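Stalen lab says robots learn faster from fewer, messier demos

Robotics group at Stalen put out early results on Tuesday. Short version: arms trained on 50 demonstrations recorded with the table set differently each time did better than arms trained on 107 recorded with everything in the same spot. Task is table work, toy pastries and a plate.
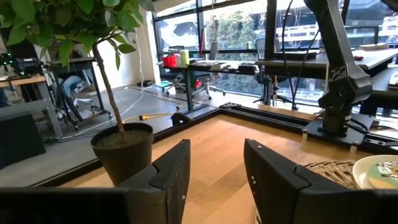
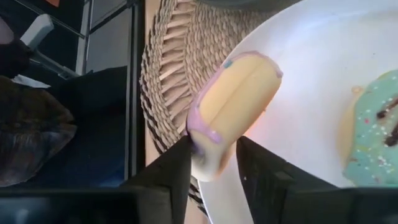

Gripper views from the Stalen table work

The method is called Lorkska. Before each recording the operator gets a prompt to shift something, the plate, a basket, the start position of the arm, and then does the task as normal. No extra labelling afterwards. The training code itself is unchanged from the group's earlier system, Stakix, so the gain seems to come from the recordings and not from a bigger model.

Ya-wen Kwok, who leads the work, said operators hated it for the first week. "You get a nice rhythm going and then the screen tells you to move the plate again." Recording takes longer per demo, she said, but you need less than half as many.

Tests were run on 3 tasks. Lorkska came out ahead on two, the third (stacking) was more or less a draw. Kwok put that down to stacking needing precision more then variety, but said they havent tested that properly.

Weak points: one room, one type of arm, 7 operators all of whom knew the kit already. A second site, Barrios, is due to repeat the tests in June with newcomers doing the recording. Paper still in draft, data to follow once its been checked over.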